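**Grasp-state estimator, release 4**

The new grasp-state estimator was merged into the Urkamley control stack on Friday and is now the default on all bimanual cells at the Dullholm site. It replaces the width threshold in use up to now, which inferred a held object from jaw opening alone and did poorly on anything thin or soft.

The estimator fuses three inputs: commanded jaw position, motor current, and a small segmentation head running on the wrist view. Output is a probability that something is held, published at 100 Hz. The planner reads it through the same topic as before, so existing task scripts need no changes. Tray-to-basket routines should be rerun once with logging on - the default confidence cutoff is stricter than the old one and may trigger extra regrasps.

Most of the tuning went into views in which the fingers hide nearly everything between them. A sliver of color at the bottom of the image is often the only visual evidence available, and the earlier model treated it as background.

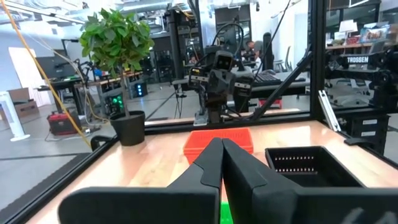 Nizar Yammine asked whether the current signal should be dropped entirely once the vision term is confident, given the drift he sees on the left arm after long runs. It stays in for now. With vision only, the estimator flickered during fast transfers, and the planner reacted by reopening the jaws. A per-arm drift correction is on the list for the next release.

Evaluation used 487 recorded grasps from the May runs, replayed offline through Nasr. Added latency was up to 70 ms on the older compute units, all of it in image decoding. Logs and the replay config are in the Ukside repository under `eval/grasp_state`. To go back to the old behavior, set `grasp_state.mode: width` and restart the controller.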